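2020-02-05

I have slept in three countries and I make my bed differently in each of them, which my mother does not know. She thinks that I still do it as she taught me, with the wool blanket folded to exactly the width of the mattress and the pillow standing up like a small soldier. I do not have the wool blanket anymore. It stayed in Tamuno, in the cupboard over the stairs, and I believe it is happy there.

This week I want to write about sheets. A reader wrote to me after my post on curtains and asked if I will do "the whole bedroom". I will not do the whole bedroom, it is too much, but sheets I can do, because in November I bought new ones and I made almost every mistake that is possible.

My old sheets were from my first apartment in Garnis. The landlady left them in the drawer and when I moved out she told me to take them. They were cotton, very heavy, and they dried slowly, two days on the rack in winter. I had them so many years that in the middle I could see my hand through the fabric. I turned them, as people did before: you cut the sheet along the middle, put the outside edges together and sew them there, so the strong part is now where you lie. It works, but you have a seam under your back. The first night I felt it all the time. After one week I did not feel it. After one year the seam was the only strong part.

So in November I went to Skanari, the big store behind the bus station, and I stood in front of the shelf for a long time. Each package had a number printed on it in gold. One said 300 and another said 3000. I thought naturally that 3000 must be ten times better. The price was not ten times higher, and this should have told me something.

I bought the 3000. At home I washed it and put it on the bed and it was like sleeping in a raincoat. It was slippery, it was warm in a bad way, and when I turned around in the night it made a sound. I read the small paper from the package and it was not cotton, it was microfiber, and the number counted the threads in some manner that I could not follow even with the dictionary. I brought it back. The woman at the desk did not want to take it because it was washed, and she was right, I would also not take it. Now it covers my desk when I paint.

The second time I went with my hands and not with my eyes. If a store has an open sample, I advise you to close your eyes and rub the fabric between two fingers, then put it against the inside of your wrist. The fabric that feels cool and a little dry is the one I like. The one that feels like butter in the store can be a finish that goes away in the laundry. I bought the 300, plain cotton, white, and I am very content with it.

## Flat or fitted

In my family there was no fitted sheet. I saw one for the first time in Rilero, in the guest house where I worked two summers, and I thought somebody had sewn it wrong. Later I understood the idea. It is fast, the corners stay, and you do not need to lift the mattress much. But I never learned to fold it. I have watched the videos and I can tell you each step with words, and when I try it I have a ball.

I went back to flat sheets for this reason, and also because a flat sheet can go with either side up and either end at the feet. Each time I wash it I turn it, so the same place is not always under my shoulders. I hope this way I do not need to cut it in the middle for a long time.

The guest house taught me the corner also. You tuck first the foot end. Then you take the side of the sheet, a forearm away from the corner, and lift it up on the bed so it makes a triangle. What hangs down you push under the mattress. Then you let the triangle fall and push it under too. The head housekeeper there wanted the fold so sharp that it looked ironed. At home I do it softer – I am not a guest.

What I still do badly is to put the sheet straight at the beginning. On a wide bed one side always hangs longer, and I walk around and pull, and then the other side is short. If you live with another person, please ask this person to stand on the other side. It is half of the work. Alone, I now look for the fold line from the iron and put it in the middle of the mattress before I open anything.

## Washing

I wash at warm, not hot. I use less powder than the box tells, and no softener, because softener made my towels refuse water and I do not trust it with anything now. In summer I hang the sheet outside over two lines, so the air can go between. In winter it hangs over the door of the kitchen, and for one evening I must go under it each time I want tea.

About ironing I have changed my opinion. I ironed every sheet until last year. Now I iron only the top part that folds over the blanket, and the rest I pull flat with my hands when it is still a little damp. There are wrinkles after. In the morning there are wrinkles anyway.
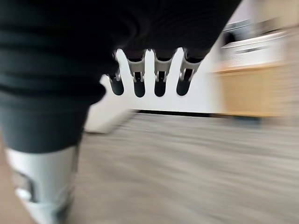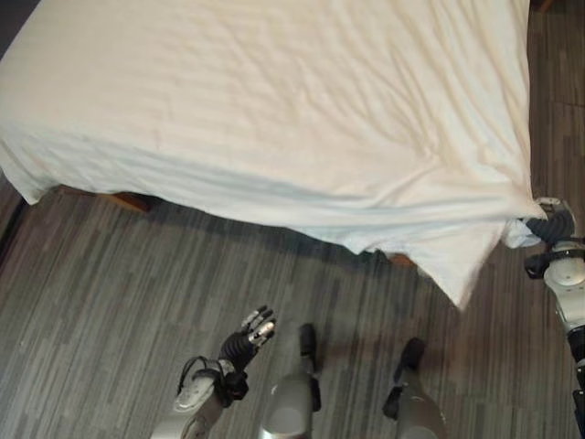 *Four fingers in the first, and in the second a white sheet pulled out at the corner.*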